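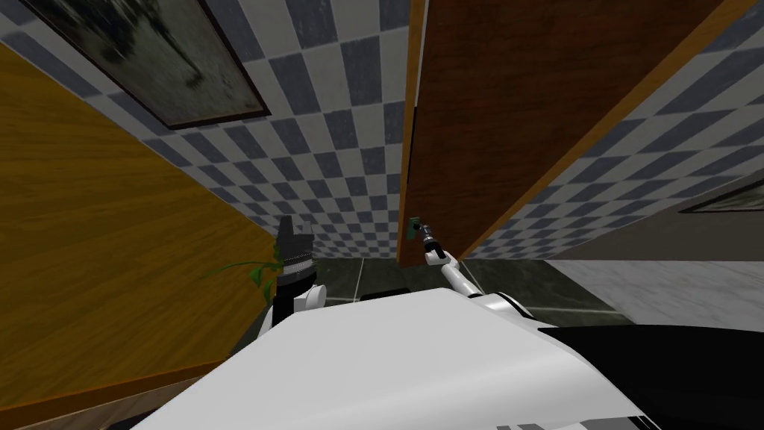

Door practice in simulation, with the right gripper at the green handle.

Category: About Us / Who We Are

We're Landska, and we write the software that sits between a robot and the thing you wanted it to do. We don't build arms or wheels or batteries. We write the part that looks at a room, decides what's in it, works out a way to move, and then keeps checking whether the move is still a good idea. If you've ever tried to carry groceries through a door that opens toward you, you already know most of the problem, and you probably solved it with your hip. Our robots have to solve it with a planner.

The company grew out of a door, more or less. Everett Park, our founder, had spent a long winter on a controller called Jukov, which was a very nice controller (he'd want us to say that) for following a path through the air with a two-armed robot. It was smooth, it was quick, and it was completely lost the moment the hand touched something that moved along its own curve. A door has its own ideas about where your hand is going to go. Everett kept a notebook of every way Jukov could lose hold of a handle, and by the time the notebook was full he had the outline of a different kind of software and a couple of friends who were willing to help write it. We still have the notebook. New people are encouraged to read it, and most of them find at least one page that describes the bug they're working on.

What we make

Our main product is Ferkulden, a planning and control package for mobile robots with two arms. You give it a model of your robot and a task, and it plans for the whole machine at once: the base, both shoulders, both wrists, and the grippers. That matters more than it sounds like it should. Plenty of systems plan the driving first and the reaching second, and then the robot parks itself in a spot where the elbow has nowhere to go. Ferkulden asks about the elbow before it parks. It also thinks about the arm that isn't busy, which needs to be held somewhere sensible, away from walls and furniture and the potted plant, while its partner does the work.

Underneath the planner is a force controller that runs 400 times a second. Its job is to feel how a door or a drawer or a lid wants to move and to go along with it, within limits you set. We spent a long time on those limits. Too stiff and you pull the handle sideways, too soft and the fingers slide off, and the right answer for a heavy door is the wrong answer for a kitchen cabinet. So Ferkulden estimates as it goes, starting out gentle and firming up as it learns where the hinge is.

Then there's Benavides, our perception tool. Benavides takes in camera images and depth and gives back the handful of facts a planner needs — where the handle is, which way the door swings, how far open it is already, and how sure it is about each of those. We're proudest of the last one. A perception system that can say "I don't really know, could you move your head a little" is a much better coworker than one that makes a guess and sticks to it, and a good share of our code is there to let the planner ask for a second look.

How we work

Nearly everything we do begins in simulation. We keep a library of 600 rooms, some of them built by hand and many more put together by a script, and every change to Ferkulden has to get through a good selection of them before it goes near a real machine. Each night the test server runs 2000 door openings with the lighting, the handles, the hinges, the floors and the wall patterns all shuffled around. In the morning whoever is first in makes the coffee and reads the failures out loud, and it's a surprisingly pleasant way to start the day.

You'll notice that our rooms are not especially tasteful. We like checkered tile, because repeated patterns are hard on depth estimation and we would rather find that out at our desks. We like wood grain on big surfaces and wood grain on doors, so that color alone can't give the answer away. We hang pictures on the walls and stand plants near where the arms need to go. Real homes and offices are full of that sort of thing, and a robot trained in a bare white box tends to be a bit startled by its first fern.

We watch a lot of runs from the robot's own side of things, looking out over its shell with the arms coming up from the shoulders. A view from across the room is good for judging the driving, but it hides the fingers just when you want them most. Looking from the robot's end you start to see why a plan that seemed fine on paper came out awkward, and you also get a healthy respect for how much of the view its own body takes up. The team has argued for years about how best to handle that, and the argument is still going, mostly over lunch.

After simulation comes the workshop, where we have real doors mounted in real frames, collected from salvage yards over the years. There's a heavy one from an old school, a flimsy one from a trailer, and one with a latch so stubborn that people have trouble with it too. The oldest open problem in our tracker, ticket 2123, is about that latch. It's been closed three times and reopened three times, and we've grown fond of it.

Who we are

We're a small team, and we've stayed that way on purpose. Some of us came from control theory and some from computer vision, one of us used to write software for elevators, and one of us taught middle school science before deciding that robots might listen better (the results so far are mixed). Everybody writes code, everybody reviews code, and everybody takes a turn on the support line, so when you write to us with a question you'll hear back from a person who has worked on the thing you're asking about. It does mean that our answers can run long. We think that's a fair trade and most of our customers seem to agree, though a few of them have asked for a summary at the top.

We also care a good deal about tooling, perhaps more than a company our size should. Every run of Ferkulden, simulated or real, writes a log you can play back, pause, and poke at. You can stop at the moment the gripper reaches the handle, ask the planner what other options it was considering, and try one of them from that point on. We built the feature for ourselves, one tired December, and it has become the part of the package that people mention first when they call.

Working with us

Most of the people who use our software are research labs and robot makers, and they usually come to us with one stubborn task. We like those calls very much. Tell us what your robot looks like, what it's supposed to open or carry or put away, and where it gets stuck, and we'll try to set up something close to it in one of our rooms and see how Ferkulden does. If it does badly we'll tell you so, and we'll probably ask if we can keep the room.

We have space for interns in the summer and we're always glad to hear from students, including the ones who aren't sure yet whether they belong in perception or in planning. Bring a question and something you've built, in whatever state it's in. The coffee is generally ready by eight in the morning, and the failures get read out shortly after.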